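*Week 7 handout. Bring it to the discussion section, and bring a pencil too.*

## Trash and where we think it goes

Okay, so last week we did the history of the city dump, and a bunch of you wrote on your cards that you wanted less history and more "what do I do with this thing in my hand." Fair enough! This week is about sorting, and mostly about why people who care a lot about sorting still get it wrong.

### Wishcycling

You know this one even if you've never heard the word. You're holding something, you have no idea if it's recyclable, and you put it in the recycling anyway and hope. I do it with yogurt lids. The trouble is that a hopeful guess costs money at the other end, where somebody has to pull the thing back out by hand or stop a belt to cut it loose (plastic bags are the worst for this, they wrap around everything).

The reading for this week is the Magalhães chapter on Tondmont. Rosimeire Magalhães spent a winter going through bags from 591 households there, and I mean physically going through them, gloves and all. Please read the part on labels closely. The town had printed a lovely poster with 9 categories on it, and people followed it worse than the old one with two! I'd like you to come with a guess about why, before you read her answer on the last page of the chapter.

### Paper is harder than it looks

Everybody thinks paper is the easy one. Some notes from my own years of getting it wrong:

- Plain brown paper, the kind you get as packing, is usually fine. Crumpled is fine too. Shredded often isn't, so ask your town.
- Greasy paper is a problem. A pizza box with one clean half can be torn in two, and yes, I stand there in my kitchen tearing them.
- Paper cups meant for drinks usually have a thin plastic lining so the coffee stays in. Lots of paper mills don't want them. Some do.
- Receipts: many are coated too. I just throw mine out.

Vodmont takes cups and Tondmont doesn't, and they're a short bus ride apart. Think about what that does to a person who lives in one and works in the other. Solange Falcão calls this "border confusion" in the second reading, and I think it explains more than laziness ever did.

### The bin in the room

One more idea and then the homework. Where a bin sits matters a whole lot, maybe more than what's written on it. If the trash is by the door and the recycling is down the hall, you already know what happens. Eduardo Pacheco moved bins around one office building without changing a single sign, and I'll bring his floor plans to class so we can argue over them.

### For your notebook

Pick one room you use every day. Draw it, mark the bins, and write down what you'd throw away there and how far you'd have to walk. Then do it again for a guest who's never been in the room. One page is plenty. Messy is fine, I can read anything.
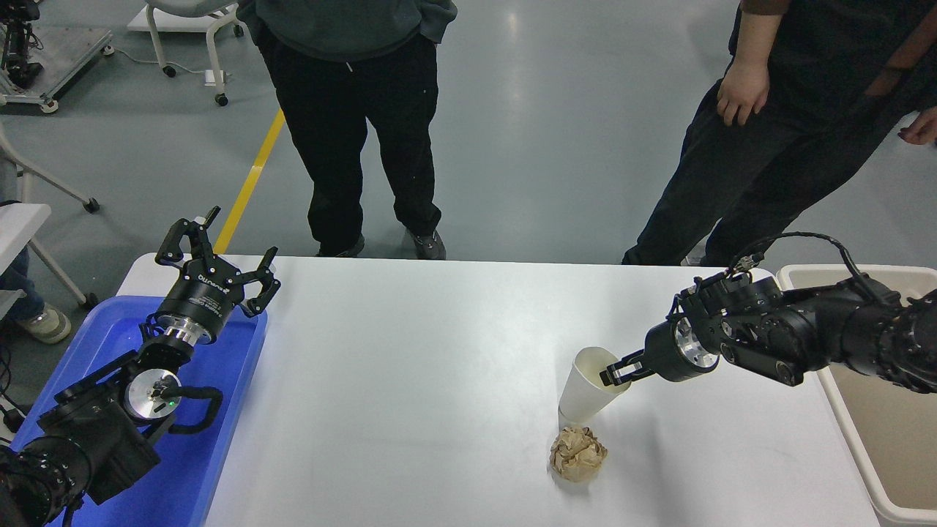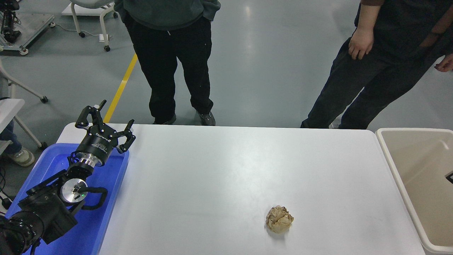
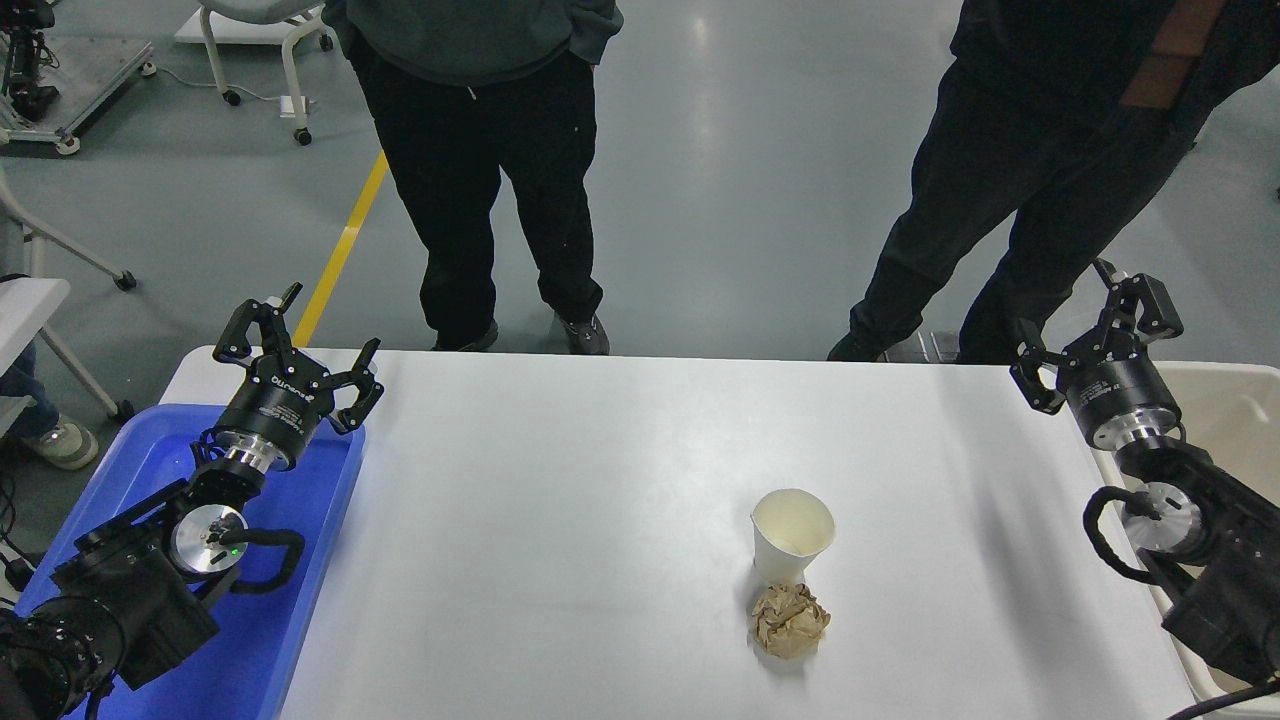 A crumpled ball of brown paper on a white table, all three times.

**Umesh Singhal**
*Room 2263, mornings only*

A few leftovers. The Falcão reading is a scan and page four is crooked, sorry, but you can read it if you zoom in. If you missed last week, get the notes from someone at your table first and then come see me with whatever still doesn't make sense. And if your town has its own sorting guide, print it and bring it along! I want to tape them all up side by side and see how many disagree about milk cartons.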